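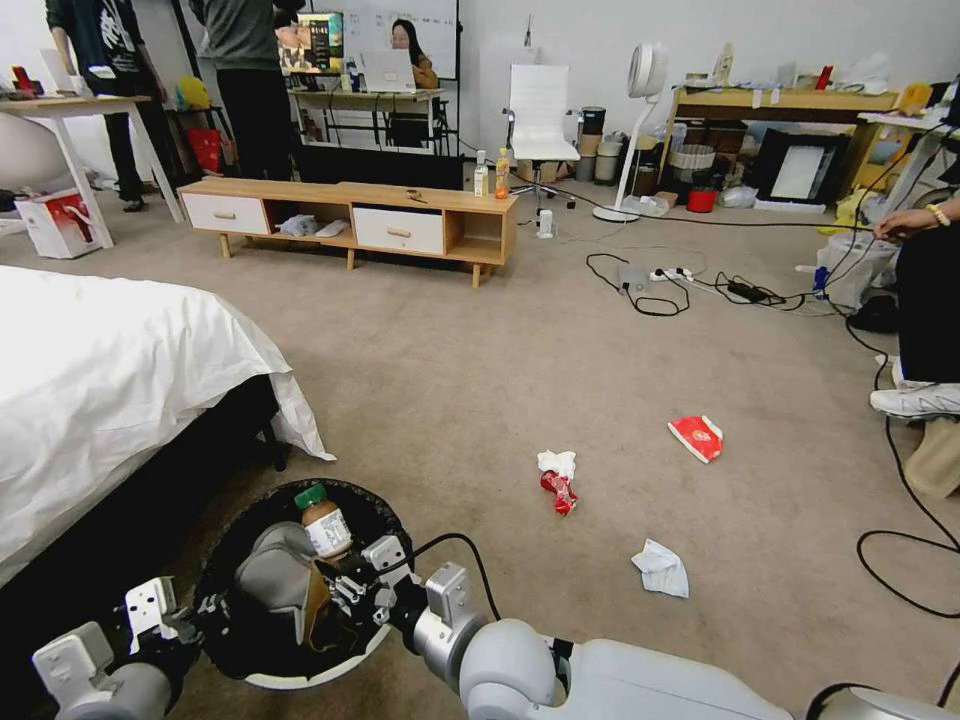
Turning Over a Furnished Room Between Occupants

This page sets out the standard procedure for preparing a furnished room for its next occupant. It applies to all rooms let by Otamberg Residences, including the short-stay rooms in the Cikstead building. Staff and contractors are expected to follow the steps in the order given. Where a room has been vacated early or is known to be damaged, contact the Lettings Office before starting work.

Before You Begin

Collect the room folder from the Lettings Office. It contains the signed inventory, the condition report from the start of the tenancy, and a blank turnover sheet. Check that the room number on all three documents matches the number on the key tag.

Knock twice and wait before entering, even if the room is listed as vacant. If any person is present, or if it appears that someone is still living in the room, leave at once and report the matter to the Lettings Office. Do not begin work until the office confirms that the tenancy has ended.

You will need:
Disposable gloves and a pair of thick work gloves
Liners in two sizes, for room bins and for bagged refuse
A vacuum cleaner with a crevice tool and an upholstery head
Microfiber cloths, in separate colors for the bathroom and the living area
A neutral all-purpose cleaner and a carpet spot treatment
A flashlight
Spare light bulbs, as listed in the room folder

Allow 70 minutes for a standard room. A studio with its own kitchen will take longer, and the additional time must be agreed with the supervisor in advance.

Step 1. Air the Room

Open the window fully and set the heating or cooling to off. If the window is fitted with a restrictor, do not remove it. Leave the door to the hallway closed while the window is open. Pressure differences between rooms have caused doors on the upper floors to slam and crack their frames.

Step 2. Set Aside Personal Property

Look in every drawer, on top of and underneath the furniture, behind the curtains, and in the pockets of any clothing left on hooks. Anything that a reasonable person would wish to have returned is personal property. This includes chargers, books, jewelry, medication, documents, and clothing in usable condition.

Place these items in a clear bag, write the room number on the label, and enter each item on the turnover sheet. Property is held for 184 days. Passports, bank cards, and prescription medication must be handed to the Lettings Office the same day and may not be kept on a cart or in a supply closet overnight.

If you are uncertain whether an item is trash, treat it as property.

Step 3. Clear Trash and Recycling

Start at the point farthest from the door and work back toward it. Pick up loose trash by hand before using the vacuum cleaner. Wrappers and tissues block the hose, and a blocked hose is the most frequent cause of equipment being returned for service.

Bottles that still contain liquid should be emptied into the bathroom sink, rinsed, and placed with the recycling. Bottles with unknown contents must not be opened. Stand them upright in a bucket and bring them to the supervisor. Cartons should be flattened. Tissues, food wrappers, and greasy cardboard go in general refuse.

Wear the thick gloves when reaching under a bed or behind a cabinet. Use the flashlight first.

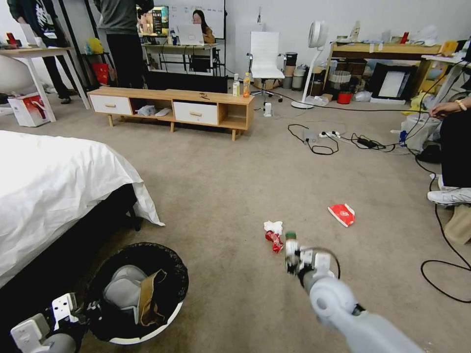 Lift the full liner out of the bin by its edges and tie it. Do not press the contents down by hand. Wipe the inside of the bin, allow it to dry, and fit a new liner with the excess folded over the rim. Full bags are to be taken directly to the refuse room and should not be left in the hallway, where they obstruct the fire route.

Step 4. Strip the Bed

Remove linens one layer at a time and check between layers for small items. Fold each piece inward and place it in the laundry sack. Do not shake linens out.

Inspect the mattress on both sides, paying particular attention to the seams and corners. Small dark spots along a seam may indicate bed bugs. If you see them, stop work, seal the laundry sack, close the window and the door, and telephone the supervisor from the hallway. The room must not be entered again until it has been inspected.

If the mattress is in good condition, vacuum it with the upholstery head, rotate it end to end, and record the rotation in the room folder.

Step 5. Clean Surfaces from the Top Down

Begin with light fittings and the tops of wardrobes, continue with shelves, desks, and cabinets, and finish with baseboards. Spray cleaner onto the cloth, never directly onto furniture or electrical equipment. Pull drawers out fully and wipe the interior corners.

Finished wood should be wiped along the grain and dried immediately. Rings and scratches that do not come off with the neutral cleaner should be recorded on the turnover sheet. Do not apply polish, oil, or abrasive pads.

Step 6. Vacuum and Treat the Carpet

Vacuum the edges of the room first with the crevice tool, then the open floor in two passes at right angles to one another. Move light furniture. Beds and wardrobes should be moved only by two people.

Treat stains after vacuuming. Blot from the outside of the stain toward the center, using a white cloth so that any loss of color can be seen at once. Test the product in a hidden corner if the carpet has been replaced within the past year. A stain that remains after two treatments should be measured and reported.

Step 7. Check the Inventory and Sign Off

Compare the contents of the room with the signed inventory, line by line. Test every lamp and socket, run each tap, and press the test button on the smoke alarm. Close the window and return the heating or cooling to its marked setting.

Enter any missing or damaged items on the turnover sheet. Charges to the former occupant are decided by the Lettings Office, and staff should not discuss them with occupants. Items marked with an asterisk on the inventory are leased from Gerex and must be reported separately, using the form at the back of the folder.

Sign the sheet, lock the room, and return the folder and key together.

Rooms Vacated on a Saturday

The Lettings Office closes at noon on Saturday. Folders and keys returned after that time should be placed in the secure drop box beside the main entrance. Urgent matters, including suspected pests, water leaks, and broken locks, should be reported to the duty telephone.

Questions about this procedure may be directed to Birger Vik, Residential Services. Revised turnover sheets are issued each August, and older versions should be discarded.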